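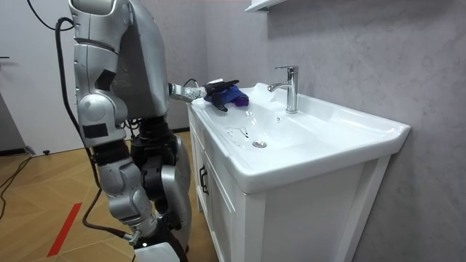 Fig. 3. Wiping the back rim of the basin, cloth in the far hand.

Section 3: Setting up for the basin wipe

I wrote this section after my first month of running the Flolthorpe bathroom cell, so it's the order I do things in, with the bits I got wrong at the start put right. You'll need the Dranow start-up sheet from Section 2 finished and signed off before you begin.

Before you power up

1. Check that the emergency stop is released and within your reach, then leave the arms unpowered for now.

2. Follow the thick black cable down the outside of the arm with your fingers, from the shoulder to the connector at the wrist. It should hang in an easy loop and move freely when you nudge it. Mine had a twist in it for most of January and I put up with odd wrist faults far longer than I should have.

3. Push the wrist connector home. A quarter-seated one will pass the start-up test and then drop out on the first long reach, so give it a gentle tug as well.

4. Move any floor cables clear of where you'll be standing.

CAUTION: Never pull the arm about by its cable, even with the power off.

Placing the robot

5. Bring it up to the front of the vanity, facing the basin. Stop while there's still room to open the cabinet doors – the handles stick out more than you'd think.

6. Power up and run "Reach check" from the Brolletti menu. The far hand should go out over the basin and stop above the back rim. If it stops short, you'll get fault 513. Power down, move the base a little closer and try again.

Loading the cloth

7. Use a soft cloth, folded once and damp. I've tried them dripping wet and they just slide about.

8. Choose "Open hand", lay the cloth across the fingers, step back and choose "Close hand". It'll crumple up a bit and that's fine, as long as there's cloth between the fingers and the ceramic.

CAUTION: Keep your own hands out of the basin whenever the arms are live. Please don't nip in to straighten the cloth!

First wipe

9. Set the speed to 30 per cent and start with the back rim only. Keep a hand near the stop and watch the fingertips as they pass the tap.

10. If that goes well, add the bowl and the drain. Dark specks near the drain often need a second pass, so set "Repeat" to 2 for that patch.

Note: The Wieczorek wrist seals are due for changing every 2,000 cycles. The counter is on the last page of the service menu, and you have to reset it by hand afterwards.

Section last changed 21/02/2021. For fault 513 that won't clear, go to Section 5.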